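Stretched picture in an old game on a laptop - quick fix
Posted Monday by Brelusari

Quit the game first. Open its config file in a text editor, find the scale line, set it to 2. 3 if your screen is big.

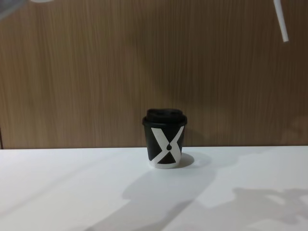

Black cup, white X.

Then aspect correction - set to true. Save. Dont rename the file or it gets ignored.
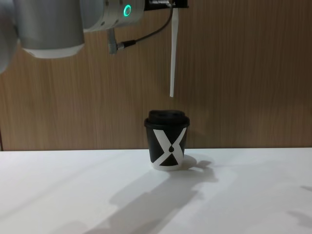

Start the game again from the launcher, not the old shortcut. Still stretched? Delete the window size line and let it make a new one. Mouse too slow after that, put the speed at 200 and teh menus are fine.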